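3.2 The hand-held kit

For the home recordings we used the Vidal kit from Cidumis, a pair of grippers that a person carries through an ordinary room and works by hand. We had tried two other ways of collecting demonstrations before this and were ready to be let down again. We were not! The kit was quick to learn, pleasant to hold, and it let people move at a speed close to their normal one, which our earlier teleoperation setup never allowed.

Each gripper has two curved fingers above a white cube printed with black-and-white marker patterns. The patterns are what we track: as long as one face of the cube is in view, we can recover the pose of that hand, and the two hands are solved separately. We liked this design a lot. A wrist can turn a long way before all the faces are lost, and in the desk and shelf tasks it rarely happened. Figure 4 shows both grippers held up at one of our desk sites.
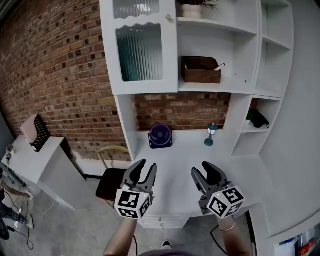 Credit: Zusus Lab / Cidumis field trial

Figure 4. Left and right grippers of the Vidal kit with their marker cubes, in front of a desk and shelving unit. The fingers of the right gripper are opened into a V.

We collected 2,000 demonstrations with the kit, 400 of them on the tidying task described in Section 4. Operators were asked to keep both cubes within view of the head camera between actions – a habit most picked up in the first session. Tracking was best at desk height. High shelves were harder, as the arm could come between the camera and the cube, and we dropped those stretches from the training set instead of filling them in.

The cables deserve a note of their own. They hang from the grippers toward the floor and are easy to forget while standing still, but they do pull a little when the operator turns or reaches far to one side. Cidumis sells a longer set, which we have not tested. We would happily trade some battery weight for a cordless version.

Compared with the Cakley glove used in our August pilot, the grippers give up finger detail and gain a great deal in return. What the operator closes around an object has the same shape as what the robot will close around it, so we needed no retargeting step at all. For a group of our size that saved weeks of work, and it is the main reason we kept the kit for the experiments in Section 5.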